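Zanden Bathroom Cleaning Notes

README for the sink and basin part, version 3

What is in this folder

This folder holds written notes and pictures on cleaning the bathroom sink at home. The notes are in plain text and can be opened with any editor. They belong to the larger Zanden collection, which also has parts for the shower, the toilet and the floor. Each part can be used alone, and you do not need to download the others to understand this one.

The collection was started because I could not find simple notes on housework that were written in the order in which the work is done. Many guides give a list of products first, and the method comes later or is missing. I tried to write the method first. English is my third language, so please write to the project page if a sentence is not clear.

Contents

sink_general.txt: how to clean a sink from the rim to the drain
sink_stains.txt: brown, orange, green and white marks, with the treatment for each
drain_cover.txt: covers with holes, covers that lift out, pop-up plugs
faucet.txt: spouts, flanges, aerators, handles
counter.txt: stone, tile, laminate and painted wood next to the sink
words.txt: a list of the words used, with short meanings
changes.txt: what was changed in each version

The stain file is the longest. It has 9 entries, and each entry has the same fields, which are explained further down.

Scope

Included are sinks that sit on top of the counter (vessel sinks), sinks set into the counter, and pedestal sinks. Kitchen sinks are not included, because grease needs different treatment. Natural stone basins are also not included. I have never owned one, and I did not want to copy advice which I could not try.

Order of work

The order is the same in all the notes. First, take away soap, cups, toothbrushes and anything else that stands near the basin. Rinse the basin with warm water and let the water run out completely. Spray the cleaner on the stained area, wait, then wipe with a soft cloth from the top of the walls down to the drain. Rinse again. The faucet is cleaned after the basin, and the counter is cleaned last.

For the waiting time, please follow the label of your product. In the notes I write "short wait" or "long wait" and no minutes, as products differ very much in strength.

Stains near the drain

Most questions that I receive are about the area close to the drain. Water stands there longest, so minerals, soap and small bits of rust collect in the same place. The color is often brown to orange. Small dots of the same color can appear higher in the basin, where drops have dried. 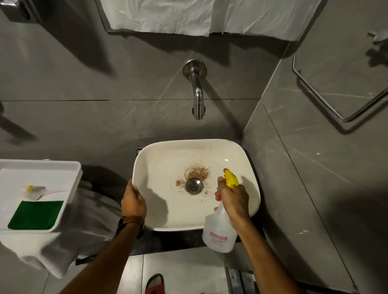

Can I use the same spray for the basin and for the counter around it?

It depends on the counter. An acidic bathroom spray is usually safe on a glazed ceramic basin, but it can leave dull spots on marble, on limestone and on some sealed stone. If you do not know what your counter is made of, use water with a little dish soap there, and keep the spray inside the basin. Wipe drops from the counter at once.

A square basin on a dark counter, like the one where the bottle with the yellow trigger is held over the brownish residue, belongs under the entry "orange-brown, near drain" in sink_stains.txt. When you work on such a basin, hold the nozzle low and point it at the stain. Spray from a greater height spreads over the rim and falls on the counter, and on a dark counter the dried drops are easy to see.

Drain covers with holes need a small brush. A cloth passes over the holes and leaves the dirt inside them. An old toothbrush is good enough if you keep it only for this use. Do not pull on a cover before you know how it is fixed. Some lift out, some turn, and some are held by a screw under the plate.

Fields in the stain entries

Color: the color as seen in daylight. Lamps with a warm tone make white marks look yellow.
Place: near drain, wall of basin, rim, under faucet.
Likely cause: one or 2 causes, the more common one first.
Try first: the mildest treatment.
Try next: a stronger treatment, if the first did not help.
Do not use: products or tools that can harm the surface.
Remarks: my own experience, sometimes long.

The field "Likely cause" should be read with care. It is made from the color and the place only, and the same brown mark may come from rust in the pipe, from hair dye or from tea.

Safety

Never mix a chlorine bleach product with an acidic cleaner or with ammonia. This is repeated in every file on purpose. Open the window or switch on the fan. Wear gloves when the label asks for them, and take off rings and watches if you are going to scrub for a long time. Keep bottles closed and out of reach of children.

Known problems

The entry for green marks is short and needs more work. The faucet notes were written mostly for deck faucets, and the part on wall-mounted faucets was added in April, so some words do not match yet ("base" and "flange" are both used for the round plate at the wall). In words.txt, the line for "limescale" appears twice.

The notes contain 1602 lines in total, and up to 3 of the older entries still use "basin" for the whole sink. In the newer entries, "basin" means only the inner part that holds water.

Related folders

Kumard has the notes for shower glass and grout. Strachan has the notes for floors. Ellonix is a short word list in two languages and can be used together with words.txt.

Use and changes

You may copy, print and translate the notes. If you change a treatment, please mark the change in the entry, so that readers can see which text is mine. Corrections are welcome, above all from people who have tried the treatment on their own sink. Please name the surface, the color of the stain and the type of cleaner in your message.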